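Eswood Seed Swap -- Frequently Asked Questions

Last updated Mar 8, 2022

Thanks for stopping by! We get a lot of the same questions every spring, so we put the answers in one place. If you're new to seed swapping, welcome, you're going to love it. If you've been coming for years, skip down to the parts about table space and the mail-in swap, which have changed.

What is a seed swap?

You bring seeds you have too many of, and you go home with seeds you don't have yet. That's the whole idea. Some people bring a shoebox of carefully labeled heirloom beans, and some people bring half a packet of lettuce from last year. Both are great.

Do I need to bring seeds to take seeds?

No. Please come anyway! Everybody's first garden starts with somebody else's seeds. If it makes you feel better, save a few from this year's crop and bring them next time.

Where is it?

In the big room at Eswood Hall, through the side door by the bike racks. The front door stays locked during the swap, so if you're pulling on it and nothing happens, keep walking around to the left. There are two steps at the side door and a ramp just past them.

Is there parking?

The lot holds 60 cars and fills up early. Street parking on the hill is free and usually fine. Please don't park at the bakery next door -- they've been very patient with us.

How much does it cost?

Nothing to get in. There's a jar for donations toward the room rental. Table spots are free too, but you have to sign up ahead.

How do I get a table?

Use the sign-up sheet at the front desk or send us a note through the contact form. We have room for 50 tables this year, up from last year, and we're thrilled about it. Half tables are possible if you only have a small collection. Tell us if you need to be near an outlet (the people with grow lights always do).

What kinds of seeds can I bring?

Vegetables, herbs, flowers, native plants, grains, trees if you've got them. Homegrown seed and store packets are both welcome, and opened packets are fine. We do ask that you leave these at home:

- anything on the state noxious weed list
- seed coated with fungicide or other treatments (it's often dyed pink or green)
- seed that got damp or smells musty
- hybrids you saved yourself, unless you label them as a surprise mix

That last one is a soft rule. We have a surprise mix bowl and it's one of the most popular things in the room. Somebody grew a striped squash out of it that we still talk about.

How should I package my seeds?

Small paper envelopes are best. Coin envelopes work, and so does folded scrap paper with a bit of tape. Plastic bags are OK for seed that is completely dry, but paper forgives you if it isn't. Split big batches into small portions before you come. A dozen tomato seeds is plenty for most people, and beans and peas go better in handfuls.

What goes on the label?

Plant name, variety if you know it, and the year the seed was collected. Anything else is a bonus: days to harvest, how tall it got, whether the rabbits left it alone. We love a chatty label! If you don't know the variety, write "unknown" and describe it as well as you can. "Unknown red cherry, very sweet, kept going until frost" is a perfectly good label.

How old is too old?

Depends on the plant. Onion and parsnip seed fades fast, so try to use it within a year or so. Lettuce and peppers usually last a few years if they're kept cool and dry. Tomatoes, squash and cucumbers can hang on longer still. If you're not sure, do a germination test before you bring it.

How do I do a germination test?

Put ten seeds on a damp paper towel, fold it over, slide it into a bag and leave it somewhere warm. Check every day or two. If seven come up, write 70 percent on the packet and you're a hero. Give slow sprouters like parsley and peppers a good three weeks before you give up on them.

I've never saved seed. What should I start with?

Beans and peas! Leave some pods on the plant until they're brown and rattle, shell them, and let them dry indoors for a couple more weeks. Lettuce is easy too, though it makes a mess. Tomatoes take one extra step -- you let the pulp sit in a little water for a few days until it gets a bit funky, then rinse and dry the seeds on a plate. Save squash for later, as it crosses with its neighbors and you can end up with something very odd.

When should I be collecting seed?

For most of us around here the busy time starts in August and runs until the first hard frost. Pick a dry afternoon. Seed heads picked after rain tend to mold in the bag, and it's heartbreaking.

What's the Skulent bean?

Our local favorite, and the question we get most! It's a pole bean with flat pods and speckled brown seeds, and it's been passed around Eswood gardens for longer than any of us can trace. It climbs like crazy, so give it a tall support. We always have a basket of it by the door. Please take one envelope per household so it goes around.

And the Tóth pepper?

A thick-walled yellow pepper, sweet, good for stuffing. Supply depends on the summer. Last year was wonderful and there should be plenty.

Will there be coffee?

Yes, coffee and tea all day on the long table at the back. Bring a mug if you think of it, and there are paper cups if you don't.
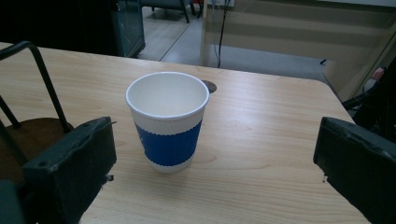 One of our coffee cups, blue sleeve and all.

Can I start seeds in a used paper cup?

You sure can, and lots of us do. Rinse it, poke a few holes in the bottom, fill it with seed-starting mix and set it on a tray. Many paper cups have a thin plastic lining, so slip the seedling out before you plant it in the garden.

Can I bring seedlings or cuttings?

Not to this one, sorry. Plants take up a lot of room and can carry pests. Our plant swap comes later in the spring and you should bring every last seedling to that.

How does the mail-in swap work?

Send up to 20 packets in a padded envelope with a stamped return envelope inside, plus a wish list. We'll fill it with the best matches we can find. We switched to the Gisix sign-up form this year, so please register there first and write your number on the outside. Last season 2,620 packets went through the mail swap, and we opened every envelope with a grin.

Can I bring kids?

Please do. There's a planting corner with soil, pots and sunflower seeds. We have 500 sunflower seeds set aside just for that, so everybody can plant a couple. Wear clothes that can get dirty.

What happens to the leftover seeds?

They go into the seed drawers at the hall, where you can help yourself any time the building is open. Take what you'll plant and put the drawer dividers back in alphabetical order, please.

My question isn't here!

Send it through the contact form. Replies can be slow in planting season, but we do read them all, and good questions get added to this page.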